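# How Plush Blankets Get Their Pictures

*Explainer sheet for young readers, Benavides Fabric Room. Revised 2018-09-01.*

A plush blanket has two parts. The first part is the base, a flat cloth that holds everything together. The second part is the pile, the layer of short threads that stand up from the base. When you touch a plush blanket, you touch the tips of the pile. Your fingers almost never reach the base.

The threads in the pile are called fibers. Most plush blankets sold today use polyester fibers. Polyester is a kind of plastic. It is melted, pushed through tiny holes, and cooled into long threads. The threads are knitted into cloth and then brushed with wire rollers. Brushing pulls the fibers loose so they stand up.

## Why plush feels warm

A blanket does not make heat. Your body makes heat. The blanket slows down how fast the heat leaves. Air sits between the fibers, and air that cannot move around is a poor carrier of heat. A thick pile holds more still air than a thin one. If you press the pile flat, the air is squeezed out and that spot keeps you less warm.

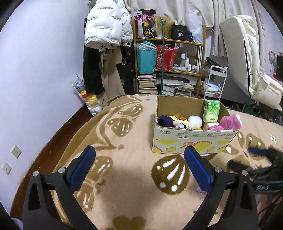
Printing starts with a plain cloth, usually dyed or left in a light color. The printer then adds darker shapes on top. Dark ink over light cloth shows up well; light ink over dark cloth is harder to do. A peach-beige blanket with brown wings and leaf-like shapes is a good case to study. The small white dashes and dots on the wings are the detail part of the pattern. In many printed patterns, pale details like these are made by leaving gaps in the dark ink. In others, a pale ink is added as its own step. You often cannot tell which method was used just by looking at the front.

## The repeat

A printed pattern is made from one block of drawing used over and over. The block is called the repeat. The sample cloth in our Mumia drawer has a repeat 108 centimeters long and uses 3 inks.

To find a repeat:

1. Spread the blanket flat.
2. Pick one shape with a detail you will recognize.
3. Move along the cloth until you meet the same shape, facing the same way.
4. Measure from the first shape to the second.

Some patterns turn or flip the shapes inside the block. A shape that faces the other way does not count as the end of the repeat.

## Light strokes and dark strokes

Pile fibers lean. Stroke them one way and they lie smooth. Stroke them the other way and they stand up, and the color looks darker. The ink has not changed. Smooth fibers bounce more light toward your eye, and raised fibers trap more of it between them. This direction is called the nap.

## Words used on this sheet

- **Base:** the flat cloth under the pile
- **Fiber:** one thin thread
- **Nap:** the direction the pile leans
- **Pile:** the threads that stand up
- **Repeat:** one full block of the pattern

Sheet 11 covers woven blankets, which have no pile.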